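Four Ways In: The Small Fuse Block Reconsidered

Auxiliary wiring tends to grow by accident. A lamp is added, then a pump, then a charging socket, each with its own in-line holder taped to the loom. By the third addition, fault-finding takes longer than the repair. A four-way block for plug-in blade fuses puts the protection in one place.

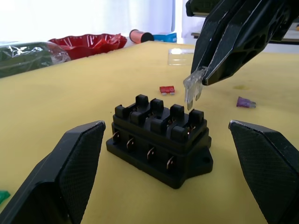
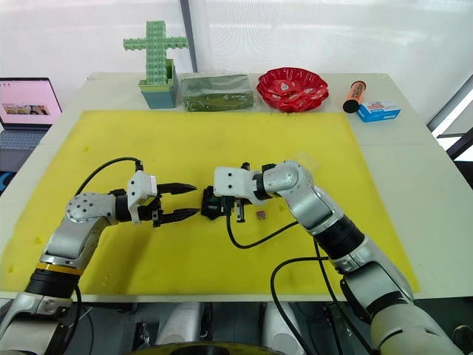 The terminals deserve attention before the fuses do. Flat blade tabs accept push-on connectors, and most poor joints begin with a connector of the wrong width or a crimp made with pliers. A ratchet crimper costs little. Tug each joint by hand before it goes on the block, and support the cable close to the connector so that vibration is not carried by the tab.

Fuse rating follows the cable. A thin lamp feed on a large fuse will heat along its whole length before anything blows — the commonest error among the readers' installations sent to us from Ositville.

Clear blade fuses are coded by body tint, and the rating is normally moulded or printed on the top edge. Read the number. Tints vary between makers, and under a torch the pale ones look much alike.

Insert with the fuse square to the slot and press evenly. A blade that goes in at an angle can spread the contact, and a spread contact runs warm under load. The Wutard workshop replaces any block after 1,000 insertions on its training benches, and inspects the contacts at every 19th session. In a vehicle or shed the same part may see 3 fuses in its life.

Fix the block through its mounting holes to a flat panel. Overtightening bows the base.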